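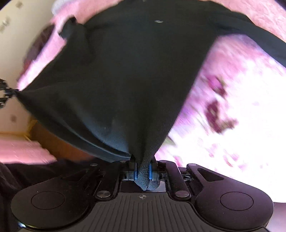 Trusham HG-2 hand-held gripper, compared with the Baidoo parallel unit

Reviewed December 2021

The HG-2 is a hand-held gripper for recording manipulation demonstrations. The operator holds the body, closes the fingers by trigger, and a wrist-mounted wide-angle camera logs the view over the top of the tool. We bought 2 units in April to replace the Baidoo parallel units we had been using for garment work, and have now logged 136 hours on the pair. Most of that was folding, sorting and bed-to-basket transfer of clothing in ordinary bedrooms. Rigid objects were a minor part of the program and are covered only briefly.

Fingers and pads

The fingers are faced with grey foam, which is the main reason to consider this tool for cloth. The Baidoo ships with moulded rubber pads that hold well on denim and towelling but drag on knitwear and tend to push a single layer ahead of the finger before it closes. Foam compresses around the gathered fabric and holds a bunch at lower trigger force. A dark long-sleeved top can be pinched in a narrow bundle with the rest of the garment spread out beyond the fingers, and on our units that grip is stable through a normal lift and turn.

Picking up a single layer from a flat surface remains difficult. On a hard table the foam edge rides over the cloth about as often as it catches. On a soft surface such as a fluffy blanket the finger can be pressed down into the pile, which improves the catch rate but sometimes collects the blanket as well. The Baidoo has the same problem and a thinner fingertip, so it is slightly ahead on this one task.

Foam life is acceptable. The manufacturer suggests inspection at 3000 closures. Ours showed rounding at the leading edge before that and we now change pads early. Replacement is a peel-and-stick job. Lint accumulates on the foam and affects grip on smooth synthetics; a strip of packing tape clears it.

Linkage

Both tools drive the fingers symmetrically. The HG-2 uses hinged arms to a central carriage, where the Baidoo uses a rack and pinion. The linkage feels lighter at the trigger and has less friction near full closure. It also has more joints to loosen. The screw caps on the arms should be checked weekly. One of ours worked itself out in the second month and the resulting play showed up in the width readings well before it could be felt by hand.

Blue strips run along the inner edges of the fingers. We use them as a colour reference for finger position in post-processing and they segment cleanly against most clothing. Navy and royal blue garments need a tighter threshold.

Camera view

The body of the gripper occupies the bottom third of the image. This is more than on the Baidoo, and the ribbed centre panel and side lobes are present in every recording. For training purposes a constant region is easily masked, but it does reduce the usable view of the work surface close to the operator.

Large dark garments are the harder case. Once lifted, a black sweater or shirt can fill most of what remains of the image, and fold structure is difficult to recover from dark cloth at default exposure. Raising exposure helps the garment and washes out anything pale beside it. Fast wrist motion then adds streaking. We settled on a fixed exposure, curtains open, and an instruction to operators to move at half their natural speed. The Clindine camera module, available as an option, has better dynamic range. We borrowed one for 20 recordings and would specify it on any future order.

Controller and software

Width and pose are streamed to a Gallo logger over USB-C. Setup was uneventful. Time synchronization between video and width held within one frame on every session we audited. The Baidoo logger drifted and had to be corrected afterward. Export is to a documented open format, and the calibration routine takes a few minutes with the supplied board. The licence is per unit and must be renewed yearly - check this before budgeting.

Handling

Weight is carried well back in the palm. Operators reported less wrist fatigue than with the Baidoo, although the wider body is awkward inside drawers and between a bed frame and a wall. Left-handed use is possible with the trigger reversed, a job that requires a hex key and removal of the rear cover.

Rating

Garments: good. Rigid household objects: adequate, with some slip on glassware. Confined spaces: poor. We have kept one Baidoo for drawers and use the HG-2 for everything else. Pads and screw caps should be ordered with the tool, as spares currently ship separately and slowly.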